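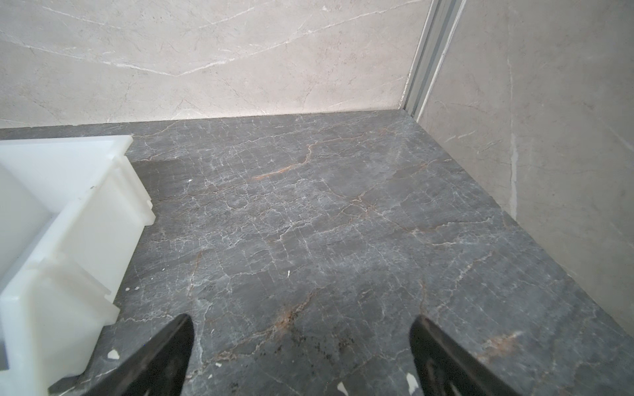
Materials Reuse and Sorting Group, Department of Household Studies

3. Surface and containers

3.1 The surface

All sorting was done on a dark gray marble-look surface. Fine white veins all over it, a few rust-orange to brown ones running through. We picked it for looks, to be frank, and only later saw what it does to small debris. White flecks and chips show up well against the gray but get lost where the veins are dense. Dark specks are worse. Next to an orange-brown streak they read as part of the pattern, and two of our coders (Layug and Pangilinan) disagreed on them more than on anything else in the set. So residue was scored in two passes, first white, then dark, and the passes were kept separate in the tables.

Wiping: dry cloth between sessions, damp cloth once at the end of the day. Not between single trials. Whatever was left on the surface stayed there until the session closed, and was logged as carried over. A plain mat would of been easier to score. Fukuda tried one in the pilot and dropped it, the bricks slid differently and home tables are rarely plain anyway.

3.2 Containers

White plastic throughout. The Plindano protocol asks for open-fronted containers so that a sorter can see what is already in a compartment before adding to it, and we kept to that for the main condition. Three compartments side by side, one color to each. Blue was the anchor color, always started first. Mixed piles were spread over the floor of the area at the start, no stacking, no pre-grouping.
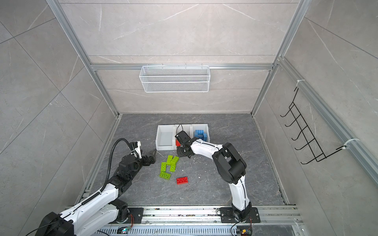 Figure 4. Sorting area with three-compartment bin near the back wall, blue bricks in the right compartment and the left one empty. Wire basket hangs from the back rail.

Compartment errors were rare once the first few bricks of a color were in. Before that, with a compartment still empty, people watching the recordings could not say wether a placement was right or wrong, only that it had happened. We therefore score from the second brick on. The full set has 133 sessions, 60 of them with blue in the right compartment (Fig. 4) and the rest with it elsewhere.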